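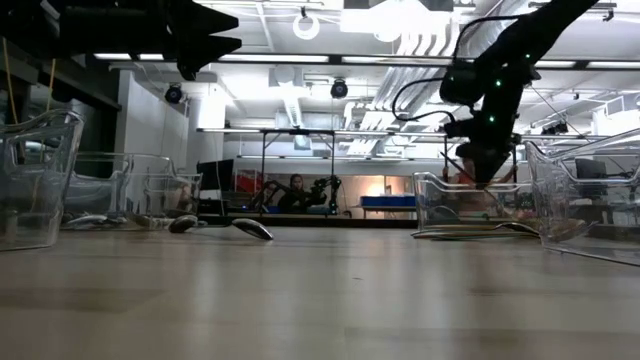 Yeshi Gebremichael thinks clear bins are a mistake: you end up looking through the sides instead of at the label, and then you stop bothering with labels altogether. Fair point, and I got it in writing after my first draft, so I'm starting with it!

My project was sorting the cutlery for our shared kitchen (spoons mainly, they breed). The old system was one deep drawer and a lot of rattling. I wanted see-through bins that anyone could put things back into without asking me.

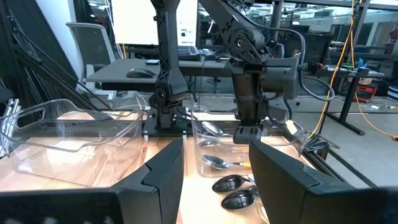 2 min read

I began in August with 40 spoons and two rules. Metal ones go together, black ones go together, and that was the lot. It held up nicely until I got to the ones with coloured handles, which could go by handle or by metal, and I changed my mind twice before lunch.

In the end I went by handle, as it's the bit you grab. I also gave up on stacking the bins and put them out towards the corners of the table,

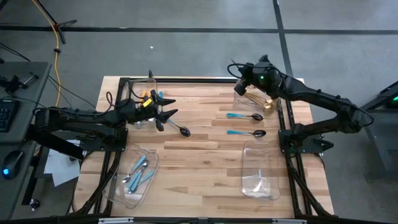 which left the middle free for tipping everything out and having a proper rummage. My timed sort took 25 minutes, including a long argument with myself over teaspoons. Next term I'd like to try forks, and Yeshi can have her labels.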